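Sticky drawers and other small annoyances
Posted in Around the House

I put off fixing drawers for years. You know the routine – you yank, it jams, you swear, you yank harder, and the spoons end up on the floor.
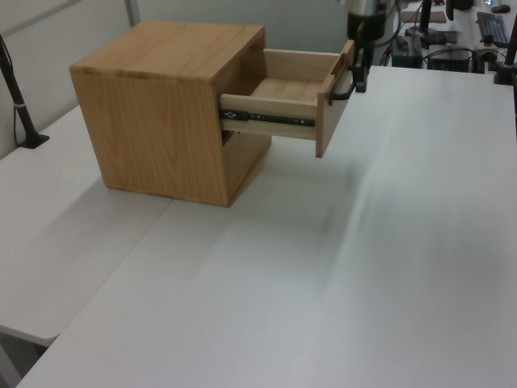
So last January I picked a wet Wednesday and went through every drawer in the house, kitchen first. Most of them needed five minutes each, if that.

If yours run wood on wood, rub a plain white candle along the bottom edges of the drawer and the runners inside. Soap works too, but it picks up damp in our house and goes gummy by summer. I have a stub of candle that lives in the tape jar just for this!

Metal slides are a different animal. Please don't spray them with cooking oil (I did, in our old place on Benedetti Street, and it turned into brown glue full of crumbs). Pull the drawer all the way out, run the vacuum nozzle along the tracks, wipe them with a dry rag, then use a little dry silicone spray. Let it sit before you put your sweaters back in.

Check the screws while you're in there. If one just spins, the hole is worn out. Take the screw out, dab wood glue on a couple of toothpicks, push them in, snap them off flush and come back tomorrow. My neighbor Mirko Rizzi does it with matchsticks and swears they hold better. I've tried both and can't tell.

Loose handles: a drop of the removable kind of threadlocker on the bolt. Not the permanent kind, unless you never want to change that handle again.

Musty smell? Wipe the inside with half vinegar, half water, barely damp, and leave the drawer open overnight. For a stubborn one I leave in a saucer of baking soda for 8 days.

And liners – I cut mine from leftover wallpaper, and a few dots of double-sided tape in the corners keep them from creeping to the back.

Next week: the oven door that won't stay shut.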